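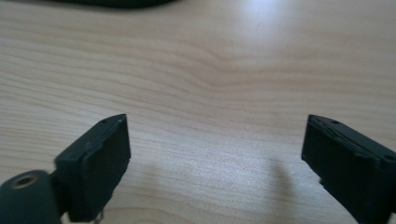 Re-facing the jaws on the Mostix hand gripper takes less than a morning if the parts are to hand, and most of that is waiting for adhesive. The procedure covers the two-finger hand-held version with screwed-on fingertip blocks. Do the whole job at a table with the tool switched off and the battery out. Start by opening the jaws fully and resting the tool so that you look down onto the ridge where the top of each block meets its inner face. That ridge is the first place to check. When it has small rough bumps and thin grey lines along it, as these jaws have, the facing is due for inspection even if the flat of the inner face still looks smooth and dark. Run a fingernail along it from the tip down. If the nail catches, carry on with the steps below. If it doesn't, wipe the faces and put the tool back into use.

What you need

A pair of replacement facing pads from the Adberg kit
The small hex key that came with the gripper
A plastic scraper
Isopropyl alcohol and lint-free cloths
Contact adhesive, the Le Goff flexible type
A sharp knife and a steel rule
Two spring clamps with soft tips
A dish for the screws

Don't use a metal scraper on the blocks. They are plastic and they gouge easily, and a gouge under the new pad will show up later as a high spot.

Before you take anything off

Close the jaws slowly by hand and look at them from the side. The faces should meet along their full length. If they meet at the tips first, or only at the heel, make a note of it, because you will want to know whether the fault was in the pads or in the linkage. Noémie Hervieu keeps the record sheet for the tools in our workshop and it has a box for this. A pencil sketch is enough.

Mark the blocks L and R on the back with a paint pen. They look alike but they aren't interchangeable once the screw holes have bedded in.

Removing the blocks

1. Hold the finger still with one hand and undo the screw nearest the tip. Turn it out a little at a time.

2. Undo the second screw, down by the joint with the arm. It is often tighter. If the key starts to slip, stop and clean out the head with a pin before trying again.

3. Ease the block off. It may be stuck with old adhesive that has crept round the edge. Rock it gently and don't lever against the arm.

4. Put the screws in the dish and do the other side.

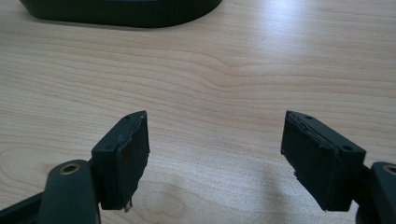 Check the arms while the blocks are off. Wipe round each metal ring at the pivot and look into it for grit. Move the arm through its travel. It should swing freely with no side play that you can feel. A trace of play on one side only usually means that the ring has started to work loose in the plastic, and that arm should be changed before you go further. Don't oil the pivots. Oil finds its way down the arm and onto the new facing, and then the pad lets go.

Stripping the old facing

Look at the edges first. A pad that has lifted along the top can generally be peeled from there. One that has torn at the bottom corner tends to leave a strip behind, and you will need the scraper. Work from the tip towards the heel with the scraper held nearly flat.

Once the pad is off, wet a cloth with alcohol and lay it on the face for 2 minutes to soften what is left. Scrape again and wipe with a clean cloth. Repeat until the cloth comes away clean. Any chips at the corners of the block can be left if they are small. If a chip runs into a screw hole, scrap the block.

Cutting and fitting the new pads

The kit pads are supplied slightly oversize. Lay the block face down on the back of the pad, draw round it, and cut just inside the line. A pad that overhangs will catch on whatever you pick up and begin to peel within days.

Spread a thin coat of adhesive on the block and another on the pad. Leave both until they are touch dry. Line up the tip edge, lower the pad towards the heel, and press out any air with your thumb. You get one attempt at this. If it goes on crooked, peel it off at once, clean both surfaces and start again.

Clamp each block with a scrap of card over the pad and leave for 60 minutes. The adhesive tube gives a shorter time, but we have had pads slide when we followed it in a cold room in February.

Refitting

Put the blocks back on their marked sides. Start both screws before tightening either, then nip them up in turn. They go into plastic, so finger tight plus a small turn is plenty.

Close the jaws on a strip of paper and try to pull it out. It should grip the same at the tip as at the heel. If the tip is loose, slacken the screws slightly, squeeze the jaws shut so that the blocks settle square, and tighten again with the jaws held closed.

Then open and close the tool 50 times with nothing in it and look at the top edges again. Press down any corner that has started to rise and clamp it for another hour. If it rises again, the block wasn't clean enough and the pad has to come off.

Opening range

Put the battery back in and run the zero routine from the Vovus menu. The new facing is thicker than a worn one, so the old closed position will be wrong and the reading will be out at the low end. Close the jaws fully, confirm, open them fully, confirm. Do it twice and compare the results. If they disagree, check that nothing is trapped at the heel of the jaws and run it again.

Write the new closed value on the record sheet with the pad batch. Put the remaining pads back in their sleeve with the backing paper on, and keep the sleeve flat in the drawer, away from the heater.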